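Kurzer Zwischenstand, muss gleich wieder los. Der Dristus hat gestern wieder mitten im Griff losgelassen. Nicht langsam aufgemacht, einfach null Kraft, alle Finger. Im Log steht Fehler 513, und 513 heißt laut Handbuch von Verham "Kommunikation Endeffektor". Danke, sehr hilfreich.

Aufgabe ist eigentlich simpel: Packung vom Tisch nehmen, ab in die blaue Schale. Bei der Hand mit den vielen Gelenken hatte ich zuerst die Daumenansteuerung im Verdacht. Zwei Abende damit vertrödelt, Parameter rauf, Parameter runter, nix.
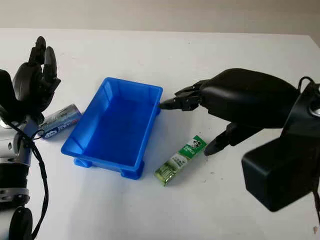 Vidar Hägglund schrieb mir dazu, ich solle die Software in Ruhe lassen und das Kabel am Handgelenk anschauen. Bei ihm in Cikville sei es genau das gewesen, Aderbruch direkt hinterm Stecker, von aussen nichts zu sehen. Nach vier Wochen Dauerlauf.

Also gut, Kabel. Durchgang gemessen, im Stillstand alles sauber. Dann beim Messen das Handgelenk von Hand gedreht und zack, weg. Kurz vor Anschlag, immer an der selben Stelle. Hätte man auch früher drauf kommen können.

Beim Zweifingergreifer ist der Fehler übrigens auch schon gekommen, 4 mal seit Dezember. Hab ich damals auf die Schrauben geschoben und alle nachgezogen. 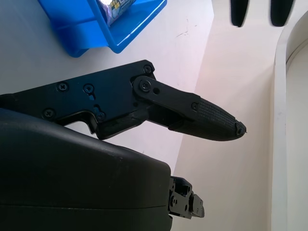 Was mich mehr ärgert als der Bruch: dass der Arm danach weiterfährt. Greifer meldet sich ab und die Bahn läuft noch 5 Sekunden stur durch. Mit einer Schachtel Zahnpasta egal. Mit Fingern dazwischen nicht egal. Hab jetzt einen Watchdog drin, der bei Verbindungsverlust sofort stoppt, und die Geschwindigkeit ist runter bis das Ersatzkabel da ist. Öberg liefert angeblich nächste Woche.
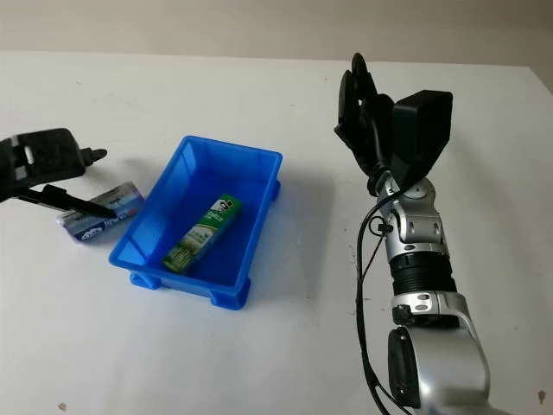

Bis dahin Handgelenk nur im halben Drehbereich, Kabel mit mehr Schlaufe verlegt und niemand greift in den Arbeitsraum solange Strom drauf ist. Auch ich nicht, Rekha. Die Logs lad ich am Wochende hoch, falls jemand den gleichen Fehler jagt.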